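FOR IMMEDIATE RELEASE

December 26, 2022

Drovenix, a Shoe-Sorting Robot Built at Home, Is Free to Copy

CLUSCOMBE - I've spent most of my evenings since April on one silly, wonderful project, and today I get to share it! Drovenix is my home-built setup for getting a robot arm to tidy a shoe rack, and the full build notes go up today on the Dralberg workshop page, free for anybody who wants them.
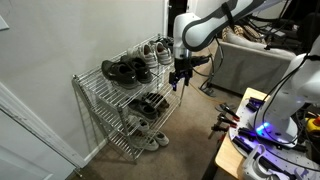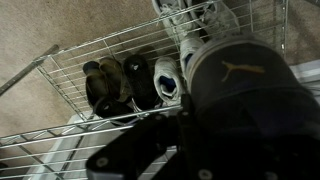 Chrome wire shelves, and plenty of shoes.
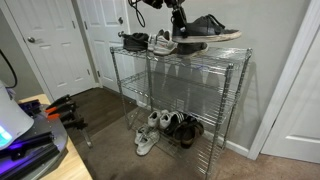

The notes run 36 pages and cover the mounting, the cabling and the control software, which I call Yaman (it started as a typo and stuck). I wrote the grasping chapter three times, so please read that one! Shoes are a pain. A sneaker held up over the top shelf with its toe tipped forward, like the black one with the white sole, has to be leveled out before it goes down, and a wire grid gives you plenty of gaps to snag on. There's a whole section on clamping to a table, too, plus a parts list with the stuff I'd skip next time.

I'm also printing 100 paper copies at the Dralberg workshop for folks who like to scribble in the margins (I sure do). They're $5 each, pickup only.

Next up is boots, and I'm a little scared of boots. If you've got a rack and an arm and want to try Drovenix in your own place, write to me through the workshop page. I'd love to hear how it goes!

###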